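Unit 4: Receiving and Storing Stock in a Small Warehouse

Course handout, Jakell Certificate in Supply Operations

Reading for this unit: Course reader, chapter on inbound goods; the Illow case, parts A and B.

4.1 Purpose of the unit

Receiving is the point at which goods become the responsibility of the warehouse. Errors made at the dock are carried forward into the stock record, the pick list and finally the customer's invoice. Students completing this unit should be able to check a delivery against a purchase order, record a discrepancy correctly and assign goods to a suitable storage location.

4.2 Checking the delivery

The receiving clerk compares three documents: the purchase order, the carrier's delivery note and the supplier's packing list. Cartons are counted before the delivery note is signed. Where the count differs, the clerk writes the difference on both copies of the note and asks the driver to initial it. A note signed without comment is normally treated as acceptance of the full quantity.

Damage to outer packaging is recorded at the same time, even when the contents appear sound. Hidden damage found later must be reported within the period stated in the supplier's terms. Students should read these terms closely; in the Illow case the period is 3 working days, and the claim in part B is refused on that ground alone.

4.3 Choosing a storage method

Goods may be held in fixed locations or in random locations. Under a fixed system each item has its own place, and staff soon learn where everything is kept. Space is wasted when an item runs low. Under a random system any free location may be used, provided that the record is updated at the moment of putaway.
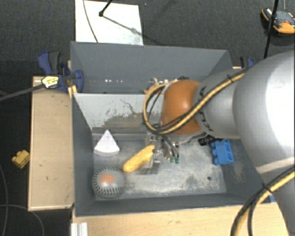

Most warehouses use a mixture of the two. Fast-moving lines are kept in fixed locations near the packing area, and slow-moving lines are placed wherever there is room. The Flernico exercise asks students to divide a list of 595 items on this basis — movement figures for the last 90 days are supplied with the worksheet.

4.4 Stock rotation

First in, first out is the usual rule. Goods with an expiry date are issued by date, whatever the order of arrival. Date labels should face the aisle, and part-used cartons should be marked as open.

4.5 Work to be submitted

Complete the Flernico worksheet and answer the following in short paragraphs.

Explain why the clerk in the Illow case should not have signed the note before counting.

Compare fixed and random storage for the Marchetti spare parts store, using the floor plan on page 13 of the reader.

Worksheets are handed in at the start of the Unit 5 lecture. Late work is accepted only with prior approval from the course office.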